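Arroyo Street Reading Room – progress report, June

Hi all at the Otoment Fund,

Spring went better than I'd dared to hope! We now have 113 kids signed up for the summer reading program, and 23 of them had never held a library card before. The Kernen branch lent us four crates of picture books (mostly animals, a lot of trucks) and they go out as fast as we can shelve them.

Your money has paid for the new shelving, the bilingual books and the first half of the bus passes. The second half comes out of the July payment.

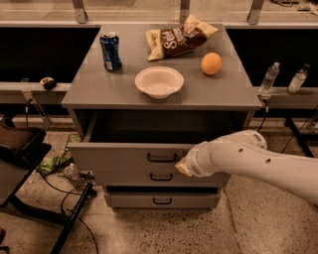
Chips, a soda and a bowl on top of the gray drawer cabinet.

Attendance dips a bit after 4 p.m. – that's when the Neserton bus stops running every half hour – so I've moved story time earlier. Three families have already told me they can make it now.

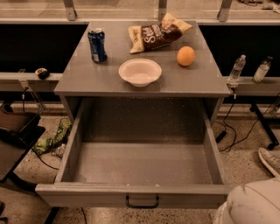 Spanish story hour is the one piece that's behind. I'm still short a reader for the older group, and I'd like to push the start to July if that's okay with you. Snacks are a smaller question, but parents do bring them up, and I'd love to offer more fruit like the orange by the chip bag and fewer salty things. That would need a small shift from the printing line, which we've barely touched. Let me know if you want a revised budget for it, and I'll send one with the bus receipts.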